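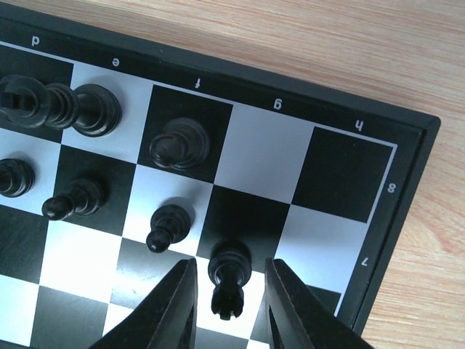 Home Posts Archive Contact

This site uses cookies to remember your preferences. By continuing to read, you accept their use.

Notes on the January Grip Fault

February 2022

The chess handling work at Prarkalness was suspended for nine days in January after the arm failed to stop when it should have. No one was hurt and no equipment was lost. The internal report has now been filed, and I have permission to set down the main points on my own page, where several readers have asked for them. The opinions are mine and should not be read as a statement by the lab.

The task is a modest one. The arm picks up chess pieces, standing or fallen, and places them on or beside the board. Motion is planned by Turkitz, our in-house software. The gripper is driven by a separate controller, the Simard, which reports finger opening and motor load back to the planner. A grasp is accepted when the load rises before the fingers reach their closed limit. If the fingers reach the limit with no rise in load, the planner is required to halt, open the fingers and wait for the operator.

During the run in question, the arm completed 727 pick attempts. The operator, Kimutai Mussa, pressed the stop button on the last of them. He had seen the fingers close on nothing and the arm carry on toward the board as though it held a pawn. It then began its lowering move over a square that was already occupied. The fingers were a short distance above the standing piece when he stopped it.

The log showed that this was not the first such event. In 81 of the attempts the fingers had closed fully and the grasp had still been accepted. Most of these had passed without notice because the arm went through an ordinary placing motion over an empty square, and the missing piece was put down to a slip.

The cause was a stale load reading. When the link between the Simard and the planner was busy, the controller repeated its last good value and raised warning 1265. Turkitz recorded the warning and did nothing further with it. If the previous grasp had been a sound one, its load value could be read a second time and counted as proof that the next piece was in hand. The planner allowed a reading to be up to 500 milliseconds old, and a small piece can be closed on, or missed, in less time than that.
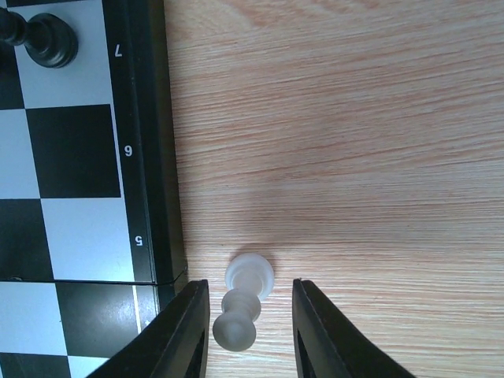
A white pawn on its side next to the board, with the gripper fingers open on either side of it.

Fallen pawns turned up in the log more often than any other piece. A pawn lying at an angle leaves a narrow target across the neck, and an approach that is slightly off will push the piece along the table or miss it entirely. We had treated these misses as a question of accuracy. They were also the cases in which the acceptance check mattered most, and I regret that we did not look at the check sooner.

The following changes are in place. Warning 1265 now stops the arm. Each load reading carries a counter, and the planner refuses any reading whose counter has not advanced since the fingers began to close. The arm lifts a short way after each grasp, pauses, and checks the finger opening a second time before it travels. Lowering speed over the board has been cut by half until the spring review.

A further item concerns the operator's position. The stop button had been mounted behind the monitor, where reaching it meant leaning across the end of the table. Mr. Mussa reported this last fall and the request was left open. The button has been moved to the front edge and a second one added by the door.

The same controller is in use at our Jollow site, on different work. Staff there were notified on the day of the stop and have turned off the repeated-value setting — their own log is still being read, and I do not yet know what it contains. I will add a note to this post when their review is complete.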